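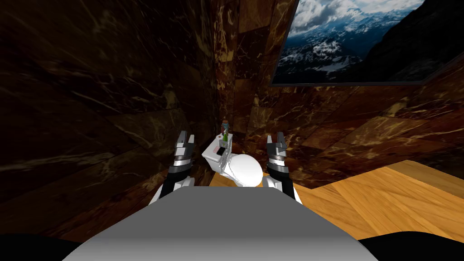
## Slide 1: What are we paying for?

Start with the toilet. Two grippers up, lid closed, bottle on the tank. Let people look before talking.

- Rendered bathroom. No water, no grime, no tenant's bath mat.
- Ask the room: who here would sign for a cleaning robot after seeing this? Wait for hands.
- Herell's quote is 2,000 a month per unit, service extra. We have 437 bathrooms at Wodomthorpe. Yaneth ran the sums twice and I still don't like them.
- "Service extra" is the line to push on. Get it in writing.

## Slide 2: The handover

Supplier's pitch is that two arms can share small items. Fine — so price the second arm. Hutetti lists it as an option, Herell buries it in the package.
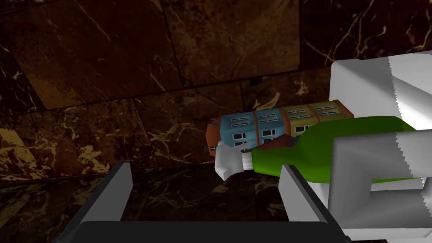

*White gripper holding the green bottle, dark gripper open, model apartment block behind.*

- A still tells us a bottle is held. It says nothing on drop rates. I asked for those in November and got a brochure.
- Begoñe will want to talk about marble and scratches. Give her two minutes, then move on.

## Slide 3: What I'd put in the budget

- One rented unit, 4 months, one building. No purchase.
- Our own bathrooms, our own bottles, 5 staff logging faults.
- Ekinci to quote for repairs separately, so we can compare.
- Training hours go under this line too — last time they landed on housekeeping.

If someone asks about payback: I don't have a figure I believe. Say so and take the next question.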